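Capítulo 7
Ensinar uma tarefa ao robô: condução manual e comando à distância

Nos capítulos anteriores, o movimento do robô foi escrito por nós, ponto por ponto, num programa. Neste capítulo o programa fica de lado. Uma pessoa mostra a tarefa, o sistema regista o que ela fez, e desse registo obtém-se depois um comportamento. O conjunto de posições, velocidades e imagens guardadas durante uma execução chama-se demonstração.

Existem duas maneiras principais de produzir uma demonstração. Na condução manual, o operador segura o braço e leva-o com as próprias mãos até ao objeto. No comando à distância, o operador fica fora da área de trabalho e move o braço por meio de outro dispositivo. A primeira maneira aprende-se depressa, mas o corpo do operador tapa muitas vezes a vista das câmaras. A segunda deixa a vista livre, e em troca exige mais prática – os meus alunos precisaram, em geral, de 20 tentativas antes de guardar a primeira demonstração útil.

Os exercícios seguem o posto de trabalho do laboratório Lomasska, que a engenheira Şengül Gezer preparou para este curso. A mesa está coberta de cartão castanho e dividida com fita azul-escura em células retangulares. As consolas de programação, cada uma com o seu botão vermelho de paragem de emergência, ficam numa secretária branca ao lado da mesa. 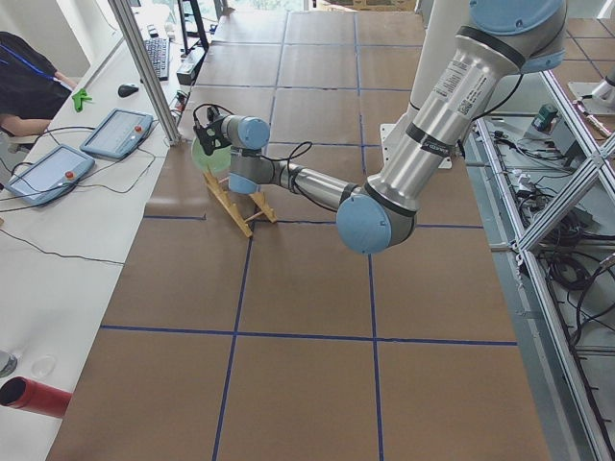

7.1 Preparação da área de trabalho

Uma demonstração só pode ser comparada com outra quando as condições iniciais são conhecidas. Por isso, antes de gravar, escolhe-se a célula onde o objeto vai começar e escreve-se esta escolha na folha de registo. O leitor deve usar sempre o mesmo nome para a mesma célula. Parece um pormenor pequeno, mas Heikki Saarinen, que reviu os dados do curso anterior, teve de rejeitar 180 demonstrações de um total de 526 somente por causa de nomes trocados.

As linhas servem também para verificar a câmara do punho. Leva-se a garra para cima de um cruzamento de fitas, com o braço parado, e guarda-se uma imagem de referência. No início de cada sessão repete-se a mesma posição e compara-se o cruzamento nas duas imagens. Se ele mudou de lugar, a câmara ou a mesa pode ter-se deslocado, e a calibração deve ser repetida. Convém escolher como referência o centro do cruzamento e não a borda da fita, que com o uso pode ficar desfiada ou levantada.

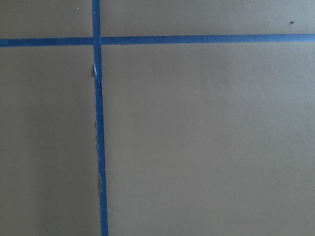
A altura da garra nesta verificação é livre, desde que seja sempre igual. No programa Skála, usado nos exercícios, a posição guarda-se com o nome «ref» e pode ser chamada em qualquer momento.

7.2 O que se regista

Em cada instante da demonstração guardam-se os ângulos das juntas, a abertura da garra e as imagens das câmaras. Todos estes valores devem ter a mesma base de tempo. Quando a imagem chega com atraso em relação aos ângulos, o modelo aprende a reagir a uma situação que já passou, e o erro é difícil de descobrir mais tarde. A secção 7.3 apresenta um método simples para medir este atraso.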